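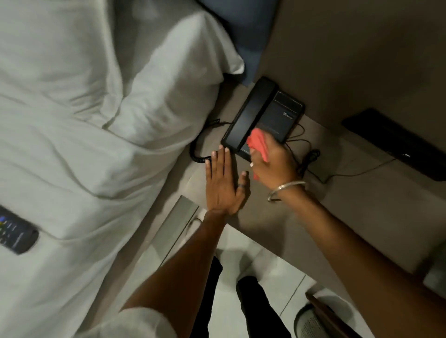 What keeps newly admitted lawyers from returning to a bar association after their first year of membership? The strongest factor in our data was the lack of a fixed contact, meaning one experienced member who had agreed to answer questions and had made the first call.

4.2 Renewal and Assigned Contacts

The Hustuvero survey went to 2000 lawyers in their first year of practice, and 976 returned a complete form. Respondents were asked whether they had been given a contact at the time they joined, how often the two had spoken, and whether they planned to renew. Those who could name their contact were more likely to renew than those who could not. The size of the firm made little difference once this was taken into account.

The Didari chapter assigns contacts by practice area, while the Shojaei chapter assigns them by county. We found no clear advantage for either method. In both chapters, pairs that had spoken before the end of December tended to stay in touch through the spring. Pairs that had only exchanged written messages did so less often.

Figure 3. Wiping of the guest room telephone, annual meeting hotel.

Follow-up interviews were held with 100 respondents, 10 of whom had already let their membership lapse. Several in the lapsed group said they had gone to one luncheon, sat with people from their own office, and left without meeting anyone new. Cost was raised less often than we had expected from earlier work (Saraç, Section 2).

Two limits should be noted. Lawyers who answered the survey may have been more attached to the association than those who did not, and plans to renew are not the same as renewals. Payment records from the Flemska chapter are examined in Section 4.3.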